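Piso xadrez externo manchado depois de lavar: dá para recuperar sem trocar as placas?

Enviada em quinta-feira, 7 de abril de 2022, na categoria Pisos e revestimentos 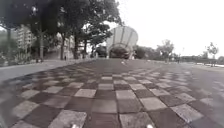 Bom dia a todos. Sou síndico de um condomínio pequeno e temos uma área externa de 87 m² com piso de placas de concreto em duas cores, clara e escura, assentadas em xadrez. O piso tem 16 anos e nunca recebeu tratamento nenhum, só vassoura e mangueira.

Em fevereiro contratamos uma lavagem com lavadora de alta pressão. O prestador usou um produto da Mekness, que segundo ele era próprio para pedra e concreto. No dia ficou bonito. Duas semanas depois as placas claras começaram a mostrar um véu esbranquiçado, mais forte perto das juntas, e as escuras ficaram com aspecto de desbotadas. Quando chove some tudo. Quando seca, volta.

Já tentei:
água e detergente neutro com escova de nylon, sem resultado
vinagre diluído em uma placa de canto, clareou um pouco mas a placa ficou áspera
uma segunda lavagem só com água, e o véu voltou mais forte

Recebi dois orçamentos. Um propõe passar resina acrílica por cima de tudo e o outro quer arrancar e refazer. Refazer está fora de questão este ano. Minhas dúvidas são se esse véu sai, se a resina resolve e se existe risco de ficar escorregadio, porque é passagem de moradores idosos.

Agradeço quem puder ajudar.

Plekis
Respondeu no mesmo dia

Pela descrição é eflorescência. A água entra pela junta ou pelo próprio concreto, dissolve sais e cal livre, sobe e evapora na superfície. O sal fica. Quando molha ele fica transparente e some da vista, quando seca aparece de novo. A lavagem de alta pressão costuma piorar por dois motivos: encharca a base e arranca o rejunte, que passa a deixar entrar mais água. Lavar de novo só com água repete o ciclo.

O que eu faria, nesta ordem:

Primeiro, veja as juntas. Passe uma chave de fenda em vários pontos. Se o rejunte esfarela ou está fundo, tem que refazer antes de qualquer limpeza. Veja também para onde a água corre. Jogue um balde e espere. Se empoça em algum lugar, o véu vai voltar sempre ali, com produto ou sem produto.

Segundo, deixe secar. Uns dias seguidos de sol, sem mangueira. Com o piso seco, varra a seco com vassoura de cerdas duras. Uma parte do sal sai só nisso, e sai para a lixeira em vez de voltar para dentro da placa.

Terceiro, limpeza com removedor de eflorescência para concreto. Existem à base de ácido sulfâmico, menos agressivos que o muriático. Molhe a placa antes, aplique diluído conforme o rótulo, escove, enxágue bem e puxe a água com rodo. Luva, óculos e bota. Não deixe secar em cima. Teste em 5 placas num canto, misturando claras e escuras, e espere uma semana antes de fazer o resto.

O vinagre deixou áspero porque também é ácido e comeu a pasta de cimento da superfície. Essa placa não volta ao que era, mas com o tempo a diferença diminui.

Resina acrílica agora, não. Ela fecha a superfície com umidade embaixo, o sal cristaliza por baixo do filme e a resina começa a descascar em placas brancas. Já vi acontecer numa calçada inteira, e a remoção custou mais que a aplicação. Além disso, resina com brilho em área descoberta escorrega quando chove.

Se quiser proteger, use hidrofugante à base de silano-siloxano, que não forma película e deixa o vapor sair. Só depois do rejunte refeito e do piso bem seco. Não muda a cor nem o atrito de forma perceptível, mas confirme isso na área de teste com o piso molhado.

Sobre as escuras desbotadas: pode ser o mesmo sal, que aparece mais no fundo escuro, ou desgaste do pigmento. Molhe uma delas. Se a cor molhada for uniforme e forte, o pigmento ainda está lá.

Joo
Respondeu no dia seguinte

passa ácido muriático que sai na hora, aqui em casa sempre fiz assim

Wilico
Respondeu três dias depois

Não use muriático nesse piso. Funciona em cerâmica resistente e com muita diluição, mas em placa de concreto pigmentado ele ataca a superfície, mancha a cor escura e deixa o grão exposto. Depois disso a sujeira gruda mais fácil. Também queima planta e grama que estiverem do lado e estraga portão e ralo de metal.

Concordo com a resposta do Plekis e acrescento a parte do contrato. Peça ao prestador a ficha técnica do produto que ele usou e a diluição, por escrito. Muita gente aplica produto ácido concentrado e depois não enxágua o suficiente. Se foi isso, você tem argumento para pedir que ele refaça a limpeza sem custo. Guarde fotos com o piso seco e com o piso molhado, do mesmo ponto.

No meu prédio a área é menor, 65 m², e resolvemos com rejunte novo e duas aplicações de removedor. A primeira tirou a maior parte, a segunda foi só nas placas próximas ao muro, onde tinha uma infiltração de jardineira. Enquanto a jardineira não foi impermeabilizada, o branco voltava naquela fileira. Vale verificar se no seu caso há canteiro encostado no piso ou torneira pingando.

Para a manutenção, vassoura toda semana e detergente neutro quando precisar. Se for usar lavadora de pressão, bico em leque, longe do piso e nunca apontado para a junta.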